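Illside Clean Power Siting Records – README

Version of 16 Feb 2022

What is in it

The set covers 1079 filings about proposed solar, wind and storage projects, and what happened to each one at the local level. Each row is one filing. A project that was withdrawn and sent back in under a new name gets a new row, and the field prior_id links the two when we could find the link. We often couldn't.

There are two files. filings.csv has the rows. objections.csv has 2849 objections and letters of support, coded by hand from public hearing records. Both are UTF-8, comma separated, with a header line.

Why we made it

We kept hearing that local opposition is the main thing holding back clean power. We also kept hearing that opposition is a small, loud group that can be waited out. Both claims get repeated with great confidence and very little behind them. We wanted to see what the records would support. So far they support less of either story than the people telling it would like.

Fields people get wrong

status – the last status we found, which may be old. "Pending" often means the paper trail stopped. Please don't report pending rows as delays.

mw_proposed – the developer's own number from the first filing. Treat it as a sales figure. Where a later filing gave a smaller number, it is in mw_revised.

reason_coded – one main reason per objection. Most letters give several. Our coders picked the one that took up the most space, and we are not sure that was a good rule.

outcome_cause – blank in most rows, on purpose. A project that met objections and then died was not always killed by them. Grid connection costs, a lost lease or a change in tax treatment can do the same job with no hearing at all. We filled this field for 211 filings where a document states the cause in plain terms.

Known problems

Places with good websites are overcounted. If a county board only posts paper notices, we probably missed it.

Storage projects before August 2019 are thin. Many were filed as "utility accessory use" and our search terms did not catch them.

The Mühlbauer rows (source = MB) came to us as an older spreadsheet with no notes on method. We checked the ones we could against hearing records and left the others in with checked = 0. If your finding goes away when you drop them, you don't have a finding.

Support letters are harder to trust than objections. A good share use the same wording from start to finish. So do plenty of objections, to be fair. The form_letter flag marks 1862 of the 2849 entries, and it misses letters where somebody changed the first line.

What not to do with it

Don't rank counties. Don't use it to forecast approval odds for a single site, whatever a consultant tells you is possible. And don't quote a national rate from it – the sample was never drawn to give one.

Tools

The cleaning scripts are in /jirkix and need Python 3.8 or later. Run clean.py first, then link.py. The Nomard geocoder is optional. It places rural parcels at the center of the nearest town, so any distance-to-homes figure built on it is close to worthless.
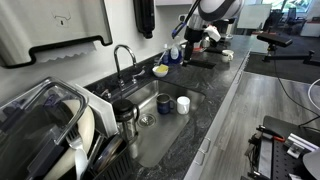

French press on the rim of the sink, and in the basin below.
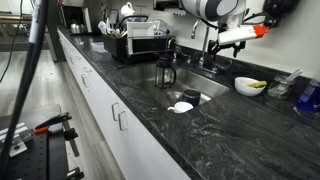

Corrections

Send the filing ID, the field, and a link or scan of the document. We don't change rows on the basis of a press release from either side. Accepted fixes go into CHANGES.txt with the old value kept next to the new one.

License

Free to use with credit. If you merge this with other data, say so, and say which rows you dropped. We have no plan for regular updates and would be wary of anyone who promised you one.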